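Buffer capacity: what the slope of a titration curve tells you
Speaker notes, Shoshana Lindgren
Version of 6th February. Replaces the December set, which had the sign wrong on slide 6.

Slide 1. Title
Give name and group. State that all concentrations are in mol/L and all temperatures 25 °C unless the slide says otherwise. The handout has the derivations in full, so the audience need not copy them down.

Slide 2. Definition
Buffer capacity is β = dn/dpH, where dn is the amount of strong base added per litre. It is always positive. If acid is added instead, dn is negative and dpH is negative, and the ratio keeps its sign. Point at the axis: n is horizontal on the titration curve, so β is the reciprocal of the slope as plotted. Most of the confusion at Zarkwood came from reading the steep part of the curve as the strong part of the buffer. The flat part is where the capacity is high.

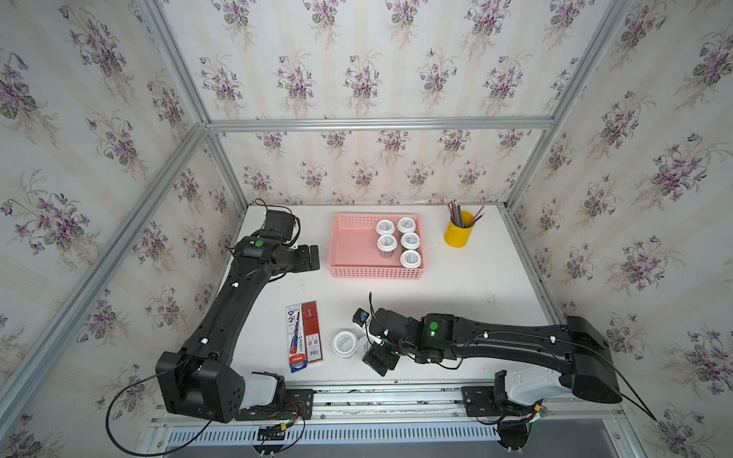
Slide 3. Sampling and what is held constant
The definition assumes that total buffer concentration C does not change while base goes in. In a real sample this fails in two ways: the titrant dilutes the sample, and the sample may take up or lose carbon dioxide while it waits. Dilution is handled by a volume correction at each point. Gas exchange is handled by keeping vessels shut until they are needed. Jars like these, each with its own lid and a printed label on top, make a reasonable mental picture of a batch in waiting: read the label, open one, titrate, and leave the others closed. Mention that a perforated tray lets air move round the vessels while they come to temperature, then go on. Do not spend more than a minute on this slide.

Slide 4. The working equation
For a single weak acid HA with dissociation constant Ka:
β = 2.303 ( [H+] + Kw/[H+] + C Ka [H+] / (Ka + [H+])^2 )
Three terms. The first is free hydrogen ion, which matters below pH 3 or so. The second is hydroxide, which matters above pH 11. The third is the buffer proper. Writing α for the fraction present as A-, the third term becomes 2.303 C α (1 - α). Stay on this form for the rest of the talk.

Slide 5. Where the maximum is
Differentiate α (1 - α) and set to zero: α = 0.5, hence pH = pKa. The maximum is 2.303 × 0.25 × C, or 0.576 C. One pH unit either side, the ratio of the two forms is 10 to 1 and the third term has fallen to 33 per cent of its maximum. This is the origin of the "plus or minus one" rule in the textbooks. It is a convention. Nothing discontinuous happens at the boundary.
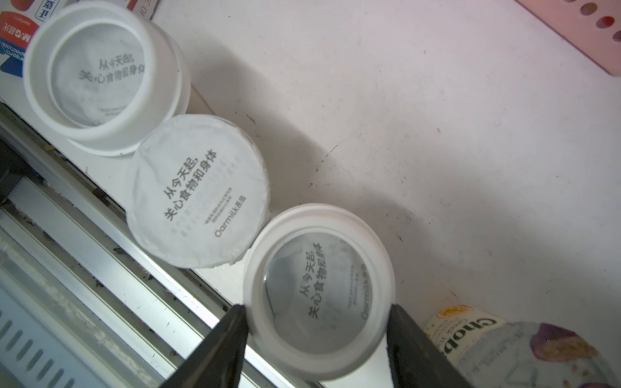

Cups on a white refrigerator shelf; the lids carry a printed slogan in Chinese.

Slide 6. Worked case
Lactic acid, pKa 3.86, C = 100 mM. Ask the room for the pH at which 78 per cent is present as lactate. Henderson-Hasselbalch gives 3.86 + log (78/22) = 4.41. Then β = 2.303 × 0.100 × 0.78 × 0.22 = 0.0395.
Repeat with 81 per cent. The pH is 4.49 and β is 0.0354. A rise of three percentage points in α has cost ten per cent of the capacity. Pause here. The December version had dn negative for added base; if anyone has the old handout, ask them to cross out line four.
Ionic strength is ignored. At this concentration the apparent pKa drops by something like 0.1 to 0.2, and the answer shifts with it.

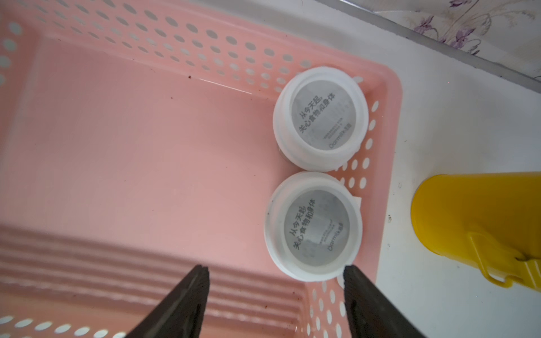
The sensitivity to α should be set against the sensitivity to C, which is linear. An error of two per cent in C gives an error of two per cent in β at every pH where the third term dominates. An error in pKa has no effect to first order at the maximum and grows on either side. For this reason C should be measured separately and never fitted together with pKa from points near the maximum alone.

Slide 7. Taking β from measured data
Numerical differentiation amplifies noise. With a reading error of 0.005 pH and steps of 0.02 pH, the difference between neighbouring points is mostly unusable. Options:
Larger steps in the flat region.
A local quadratic fit over five or seven points, as Granex does by default.
Fitting the whole curve to the equation on slide 4 and evaluating β from the parameters.
The third is preferred if the composition is known. The log from the Trnka burette holds 587 points for the demonstration run; show the raw derivative first, then the fitted one.
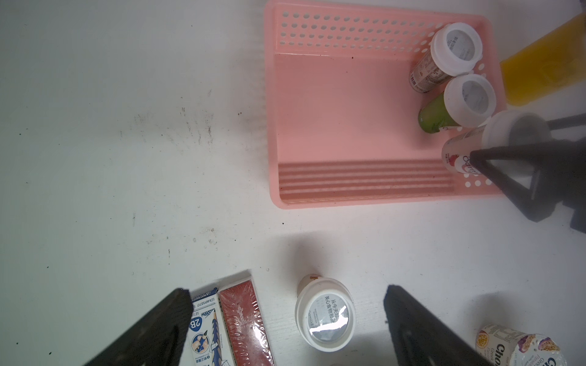

Small bottled drinks with white caps, grouped in one corner of a pink basket.

Slide 8. Mixtures
Third terms add, provided the acids do not interact. Two acids with pKa values less than one unit apart give a single broad hump. The Flavitz standard is of this type and should not be used to check peak-finding routines. Phosphate adds at both ends of the range and is often forgotten.

Slide 9. Questions
Expected: whether β can be defined for a solid suspension. It can be measured, but the result depends on how long each point is left before reading. Quote the waiting time with the value.
Spare slide on temperature after this one, only if asked.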